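Ferkeck Gripper Finger Kit
Printed finger pair for small hobby robot arms

The Ferkeck kit is a pair of printed fingers for parallel grippers on desktop arms. It was designed by Uthai Thammasiri in the shared workshop at Stimcombe, where it is still printed and packed by hand. We offer it to people who build an arm at home and who are not satisfied with the thin fingers that usually come with the servo.

Each finger is a thick block with beveled edges and a recessed pocket on its face. The pocket saves plastic and makes the print shorter. Standard color is yellow. Other colors are possible on request, but please allow one more week for these.

What is in the bag
Two fingers, left and right
Four M3 screws with washers
Two self-adhesive rubber pads
One paper sheet with the hole pattern in real size

Technical data
Weight of the pair without screws: 237 g
Screw hole distance: 15 mm
Layer height: 0.2 mm
Material: PLA, matte

Mounting
Remove the old fingers and clean the carriage. Lay the paper sheet on the carriage and compare the holes before you put in any screw. If they do not match, please write to us first, we have the adapter plate Eklund for most of the older carriages. Tighten the screws by hand only. After this, close the gripper slowly from your software and set the new zero position. The old value will be wrong and the motor can become hot if it pushes all the time against the closed fingers.

If you use a camera at the wrist, mount it so that the tips of both fingers stay inside the view. It makes it much more easy to correct the approach, especially with flat things such as a book or a box lid. For our own tests on the bench we use what is lying in the workshop.

Flat objects
A book lying flat is one of the difficult cases for any two-finger gripper. Turn the wrist first until the fingers stand on both sides of the narrow direction, then go down. With a book that lies diagonal to the arm this means a big wrist rotation, so please check that your cable has enough length. The fingers do not open wider than your carriage allows, and for large covers it is better to take the book by the edge.

Ordering
The kit is sold by the workshop directly and through the Emilton parts counter, which is open on Thursday evening. The print file is included with each order, so you can print a spare finger by yourself. The last change to the file was in November, when the corner of the pocket was made more round.

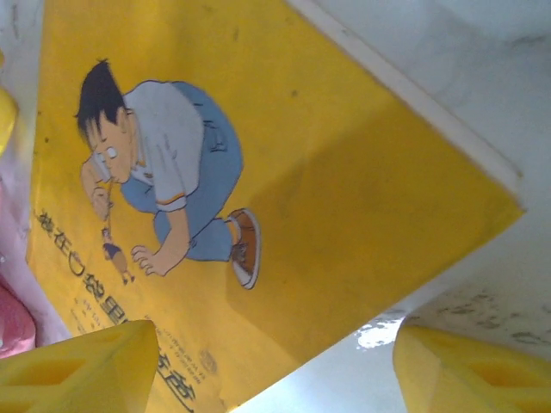
Can I print the spare fingers in PETG?
The same file can be used for PETG, but the screw holes come out a little tight, so please open them with a 3 mm drill before mounting.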